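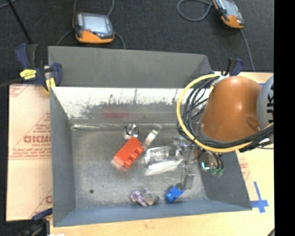
The big grey bin on the table, with a red-orange brick and a few other small bits at the bottom.

Odds and ends swap moves to Asby from November

3 July 2024

If you've ever lost an afternoon digging through a tub of odds and ends for one particular toy brick, you'll be pleased to hear our swap is carrying on. I've just had the email confirming that we can have the long room at Asby from November, so that's us sorted for the winter, and I'm delighted!

For anyone who hasn't been, it works like this. You bring along the small stuff that collects in kitchen drawers and coat pockets (bricks, beads, buttons, game pieces, bits still in their packets) and it all goes into the metal bins. Then you have a rummage and take home whatever you can use. No money changes hands and you don't have to bring anything to take something, though most people do turn up with a bag.

We've been running in the old Kukberg showroom up to now, and it has done us very well, but the lease is up and the new people want the floor for sofas. Fair enough. I'll miss the parking.

Jhonatan Grajales has been keeping the book this year and he tells me 896 items went out of the door between January and the end of June. I'd have guessed half that. Bricks are far and away the favourite, as you might expect, and a loose one hardly ever lasts the morning. Buttons are slower. If anybody is making a coat, please come and see me, I mean it.

A word about the bins, which people do ask about. They're plain metal, open at the top, and they've had a hard life – the insides are scuffed and smudged and no amount of rubbing has shifted it. I rather like them. They came from Testex when the stores there were cleared out, and they're heavy enough that a toddler can lean right in without the whole thing going over. Small things do slide into the corners though, so have a proper look along the sides before you decide there's nothing left.

What we'd like more of: bricks (always), toy wheels, jigsaws if you're sure they're complete, and anything small and colourful that would suit a school craft table. What we can't take is batteries, anything sharp, and medicines, even in the packet. Clear plastic packets are fine so long as there's still something in them. Somebody left us a carrier bag of empties in the spring and I'm still finding them behind the radiator.

The room at Asby is the one through the double doors past the kitchen, and there are eight tables we can use, so the beads can finally have one to themselves. Bus 816 stops at the end of Ogilvie Road, and it's a short walk from there, slightly uphill on the way in. Tea will be on as usual, and I'm told the urn works.

Until then we're at the showroom on our normal mornings, with a break in August while I'm at my sister's. If you've got a big box to hand over, do ring first so we can clear a space for it.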